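Keep the Clothes Longer

by Raphaël Brunet

When I came to Lornthorpe I had two suitcases, and in one of them were shirts that my mother had repaired before I left. She had turned the collars. I don't know if people here still say this. When the collar of a shirt becomes thin at the fold, you take it off, you turn it to the other side and you sew it again, and the shirt lives some more years. I was a little ashamed of these shirts then. Now I think they were the best clothes I ever owned, and I would like to argue for the habit that made them.

My opinion is simple and I will say it early. We buy too many clothes, we give them away too quickly, and we tell ourselves that giving them away is a good deed. I include myself in this "we". Last March I carried four bags to the donation bin behind the supermarket, and I walked home feeling like a generous man. Two of the shirts in these bags only had a missing button.

A bin is a comfortable thing for the conscience. We put the bag in, the lid closes, and the story is finished for us. But the story isn't finished for the clothes. Somebody must sort them, and a shirt with a missing button costs the sorter more time than it can bring in money. I was always told that "someone will be happy with it". Perhaps. But if I wasn't ready to spend ten minutes for a shirt I had chosen and paid for, why do I believe that a stranger will do it?

The usual answer is the price, and I take it seriously. At Jirell, in the shopping centre, a plain T-shirt costs less than my lunch. Dierckx, the alteration shop near the station, asks 13 dollars to replace a zipper, and this is not greedy, because the work is slow and the woman who does it must pay her rent as everybody. So the repair costs more than the new thing, and a person with a small salary does the calculation and buys the new thing. I don't blame this person. I have been this person.

Still, I think the calculation is not complete. It counts the zipper and it doesn't count the second pair of trousers, and the third, which we buy because the first cheap pair lost its shape in one season. My grandmother, who counted every coin, owned very few clothes and none of them were cheap. She called cheap cloth "the expensive one". As a boy I believed she had mixed up the words.

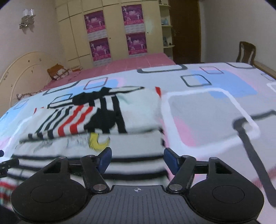
There is also the question of skill, and it worries me more than the money. When a whole generation doesn't sew, the next one can't learn it at home. My daughter is clever with her hands, she can do things on a screen that I will never understand, but until last winter she had never held a needle. It was my fault. I had decided, without really thinking, that sewing was part of the old life and she wouldn't need it. The first evening we spent on one hem of a skirt, and it was crooked, and she has worn the skirt many times since.

I would like schools to teach this again, to boys and girls together, and I would like them to treat it as an ordinary thing. I don't mean embroidery or costume design. A button, a hem, a small hole, how to wash wool without making it the size of a doll. A few afternoons would be enough. People will say the timetable is full. It is always full, and somehow a place is always found for what we consider important.

I have read in the local history room of a tailor's account book from 1709, kept by a man in a village not far from my own birthplace. It's a copy, of course. What surprised me is how few of the entries are for new garments. He takes in, he lets out, he lines again, he makes a child's coat out of a father's coat. The same coat comes back under different names. I don't want to live in 1709, I enjoy my dentist too much. But the man's customers knew their own clothes in a way I do not know mine.

Some friends find this subject too small. The world has bigger troubles, they tell me, and I agree with them. But I can't do very much about the bigger troubles on an evening after work, and I can sew a button. Other friends are afraid that I want to take the pleasure out of dressing. It's the contrary! I like a beautiful shirt. I like it so much that I want it to stay with me, and to become soft at the elbows, and to remind me of the summers when I wore it.

For children it is harder, I admit. They grow, and a garment that fits in spring is finished in autumn. But here the old solution was also the good one: the clothes went to the cousin, to the neighbour, to the baby of a colleague, from hand to hand, and you saw them again. You met your son's pyjamas on another boy at a sleepover. When you know who will receive the bag, you wash the things properly and you check the seams. With the bin, I never checked.

Our town has over 3000 households. I don't dream that each of them will buy a sewing box. I would be content if, before the next bag goes out of the door, a few people opened it again and took out one thing that is still good. I did it myself last week. It was a grey cardigan with a hole under the arm, and it is on my chair as I write this, with the wool that doesn't quite match.

Shared 13 times

4 comments

Lies Kuipers
My mother also turned collars, and sheets too, sides to middle. I had forgotten the word for it. The price at Dierckx is fair, she did my winter coat and I have it still.

northside_reader
Nice article but some of us work two jobs. A new T-shirt is done in five minutes.

Tamsin
I teach Year 7 and we used to have sewing machines in the back room. They were sold when the room was changed. I'd have them back tomorrow.

Raphaël Brunet
@northside_reader You are right, and I don't want to judge. Start with the button only.

More in Opinion
The library should open in the evening
Why I stopped reading Nelomance before breakfast
A bench is not a luxury
Letters: the bus to the station, again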